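Rechercher dans le cours OK
Imprimer | Envoyer par e-mail

Préhension, séance 4 : comparer deux pinces manuelles
Notes de cours, Stavros Dumitrescu

Le tissu, enfin ! Une boîte rigide pardonne presque tout, alors qu'un linge plié change de forme dès qu'on le touche, et c'est là que les différences entre pinces deviennent passionnantes. On compare la Kolev et la Gakow sur la même tâche : saisir le linge, le soulever, le poser dans le panier.

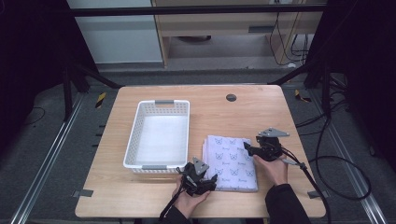
Les deux pinces au bord du linge plié ; et un pli serré entre les doigts.
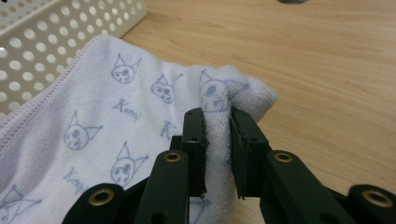 Chaque binôme fait 40 essais par pince. Notez pour chacun :
- le point de prise (coin, bord ou milieu) ;
- l'ouverture des doigts au contact ;
- le nombre de couches saisies, même si c'est une de trop (surtout dans ce cas !).

On change d'opérateur tous les 5 essais. Les 827 essais du groupe de décembre sont dans le dossier Clarnine ; regardez les prises par le coin, c'est un régal.

Lecture : le chapitre de Kastriot Radonjić sur les matériaux souples, polycopié Zurkell.

Imprimer | Envoyer par e-mail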